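In defence of the shallow basket
Carys Hughes

I have a basket on the table by the back door, and for most of its life it has had nothing in it. I consider this an achievement. Visitors consider it a waste of a basket.

The trouble began with a storage box from Gridex, bought in January, when people in Wendville buy storage boxes because there is little else to do. It had a lid and clips. Within a week it held a bicycle pump, a packet of seeds, two chargers for phones we no longer owned and a rubber ball belonging to the dog. I know this only because I tipped it out on the floor looking for the car keys, which were in my coat.

A lid is an invitation to stop thinking. A deep box is much the same, as anyone with a chest freezer will tell you. What you want is wicker, sloping sides, no depth to speak of, and a plain white cloth to stand it on. Put down one small thing and you have to look at it. 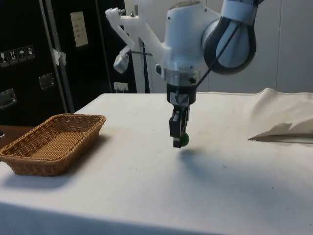
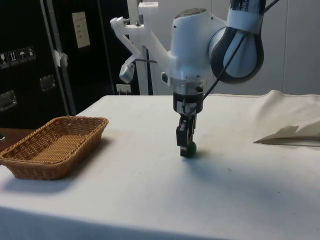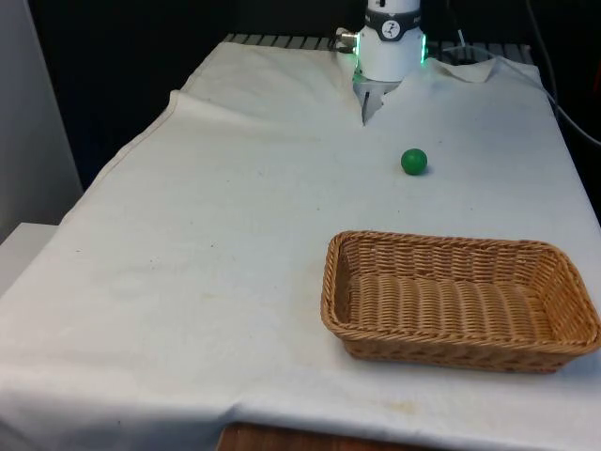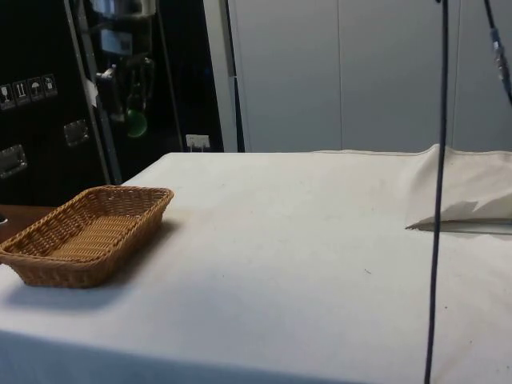

A wicker basket on a pale cloth, with nothing in it yet.

My sister, who owns 17 matching tubs from Wukel and has labelled the labels, says a shallow basket holds nothing. Quite so. It holds the post, or the gloves, or the dog's ball, and when it holds all of them it looks dreadful and somebody has to deal with it. Her tubs have never looked dreadful. They look like the back room of a chemist's, and she hasn't seen her passport for two years.

I will admit to the drawbacks. Wicker collects crumbs in a way that suggests it was designed by mice. A white cloth shows everything, including things you would swear had never been in the house, and ironing one is a job I put off until company is coming up the path - and then I turn it over. Round objects do not care for a tablecloth with a crease in it, or care for it too much, and stay where they are when you want them in the basket.

Still, it cost less than 50 pounds at Akande, cloth included, and it has no clips. The box is in the loft. I believe the bicycle pump is in it again.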